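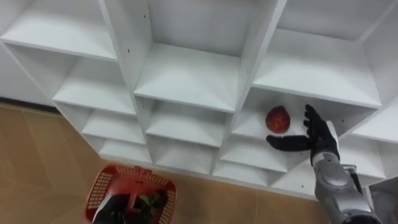 I finally had my big August clear-out, and oh my goodness, the wool! I've been knitting since I moved to Cludstead and I'd never once weighed what I had stashed in bags under the bed. So I got the kitchen scales out and did the lot, 2000 grams of it just in sock yarn (I went back and checked, twice). The green from the Lendau mill shop came to 486 grams, which means I must have used a tiny bit of it for something, but I can't for the life of me think what. A hat?

Anyway, I've made myself a rule. No new wool until I've knitted up 500 grams of the old stuff, and swatches don't count. I've started on a plain cardigan, bottom up, with pockets if I can face them. The sleeves are going faster than I expected but my ribbing is still a bit wobbly on the left one.

If anyone fancies a swap, I've got far too much mustard double knit and would love some navy or a nice soft grey. Bring it along to the next knit night, half past seven as usual, and do bring your own mug as we were short last time. I'll have the spare circular needles with me too, mostly 4mm.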